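4.2 Two of the same thing

The Andberg set was easy for us, most objects in it have no twin. So for the second round we built scenes with duplicates: same kind of object, different color, and the instruction names the color. "Pick up the blue scissors." Policy gets the text and the rendered view, no object poses. We ran 400 episodes per method, same seeds, in the Burance simulator. Room textures and light direction are resampled at each reset, plant position too.

Baseline is Bellik with its stock language encoder. Ours is the same network plus the re-asking step from Section 3 — the instruction gets matched against the view again once the gripper is over the counter, not only at the start. Nothing else changed. No extra demos.

The baseline picked the wrong twin in 151 episodes. A lot of those go wrong late: the arm heads to the correct side, then drifts when leaves or its own wrist get in the way. Re-asking helps most there. Where the two objects start far apart teh gain is small and we would not make much of it.

Scissors were the hardest class for both methods. Thin blades, handle rings that are easy to miss from a low view, and the grasp point is not where the color is. We tried cropping around the handles (idea from J. Lodhi), 2 runs, no clear effect, dropped.

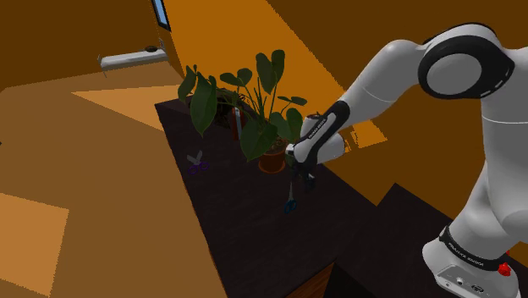

Figure 5. Duplicate scene in simulation, potted plant as clutter. Gripper at the blue-handled scissors, purple-handled pair left of the plant.

4.3 Failure cases

Labeled by hand by N. Girard and X. Ponce, disagreements settled by a third reader. Main groups are wrong twin, missed grasp and time out. Missed grasps are about equally common with and without re-asking, so the step doesnt seem to hurt the motion itself. Time outs go up slightly — the second match costs steps. A longer limit would hide this, we kept the limit.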